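Search this site Enter keywords Go

Table Setting and Clearing - notes for week 2
Dulham evening course, Front of House Basics

Print this page | E-mail this page

Right, bowls. We did plates last time and I rather rushed the end, so I'm starting again from the point where everyone was putting their coats on.

A bowl is more awkward to carry than a plate and I think people forget that. With a plate you've got a nice flat rim for your thumb. With a bowl there's a curve going away from you, and if it's glazed or shiny your fingers want to slide down it. Hold it low, near the base, fingers spread, and keep your thumb off the inside. I know I go on about thumbs! I used to work at a place in Bostville where the head waiter, Yeison Valderrama, would send you back to the kitchen if he saw one anywhere near the soup, and it has stuck with me ever since.

For an empty bowl you can be a bit freer. Tip it on its side and pinch the wall, one side against the other, and have a look at the inside before it goes on the table. Dried-on bits hide just under the rim, and so do chips. Run the light over it. If you're not sure about a mark, put it back in the wash pile and take another.

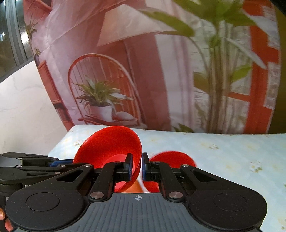
Red bowls are what I'd pick for a first practice (plain white ones hide nothing, but they're dull to lay a whole table with, and you lose them against a white cloth). Set one down, then bring the next in beside it without letting the rims knock. Most of the chips I see come from knocking at the table, when somebody is chatting and putting things down by feel. I've done it myself, more than once.

Clearing next. Spoons out first, then stack - small stacks, please. The room at Ponce has 79 covers when it's full and you'll be tempted to build a tower. Don't. Two trips with short stacks are quicker than one trip and a dustpan.

Deep bowls don't nest as well as you'd hope, so if the top one rocks, it goes on a tray by itself.

For next week: practise the low hold at home with whatever you've got in the cupboard, then try it with water in, filled to a finger below the rim. Walk to the door and back. Bring a clean tea towel and flat shoes, and we'll carry on with side plates and glasses.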